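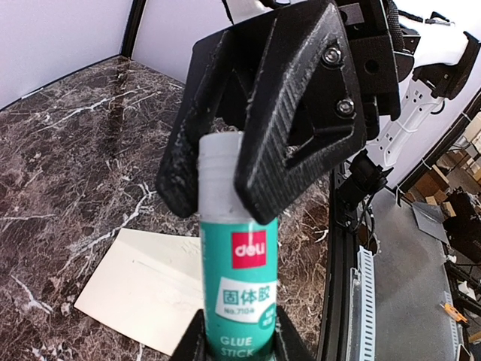
*Arbeitsgruppe Papier und Klebstoffe, Abteilung Bestandserhaltung, Institut Flonwood*

## 3 Material und Methoden

### 3.1 Klebstoffe und Trägerpapiere

Untersucht wurde das Alterungsverhalten von Klebeverbindungen, wie sie in Verwaltungs- und Nachlassbeständen des späten 20. Jahrhunderts regelmäßig auftreten. Im Unterschied zu Stärkekleister und tierischem Leim liegen für handelsübliche Klebestifte bislang nur wenige systematische Daten vor (Sandhu und MacDonald, in Vorbereitung). Als Referenz diente Weizenstärkekleister, frisch angesetzt und durch ein feines Sieb passiert.

Die Trägerpapiere stammen aus zwei Quellen: ungestrichenes Schreibpapier der Sorte Eken und ein holzhaltiges Druckpapier aus makulierten Beständen der Sammlung Campbell. Beide Sorten wurden vor dem Auftrag im Normklima konditioniert. Der Klebstoff wurde in einem einzigen Strich parallel zur Laufrichtung aufgebracht, die Fuge anschließend zwischen Löschkarton gepresst.

### 3.2 Probenform

Neben Flachproben wurden Briefumschläge einbezogen. An ihnen treffen werkseitige Gummierung und nachträglicher Auftrag häufig aufeinander, was die Zuordnung von Verfärbungen erschwert. Die Klappen blieben bis zum Auftrag geöffnet, um eine vorzeitige Aktivierung der Gummierung zu vermeiden.
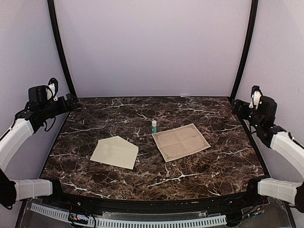
**Abb. 2:** Umschlag mit geöffneter Klappe, Klebestift und bedrucktes Blatt.

### 3.3 Künstliche Alterung

Die Proben wurden in der Klimakammer Brukley bei 85 °C gealtert. Je Kombination aus Papier und Klebstoff standen 20 Proben zur Verfügung; ungealterte Gegenproben lagerten dunkel in säurefreien Mappen. Entnommen wurde in festen Abständen, die letzte Serie im August.

Gemessen wurden der pH-Wert des Kaltextrakts, die Farbkoordinaten im CIELAB-Raum und die Schälkraft der Fuge. Die Farbmessung erfolgte auf der Rückseite des Trägers, unmittelbar über der Klebefläche und in einem unbehandelten Bereich desselben Blattes. Proben mit sichtbarer Wellung wurden gesondert geführt und gingen nicht in die Schälprüfung ein. Insgesamt umfasst der Datensatz nahezu 2.000 Einzelmessungen. Die statistische Auswertung der Schälkräfte ist in Abschnitt 4 dargestellt.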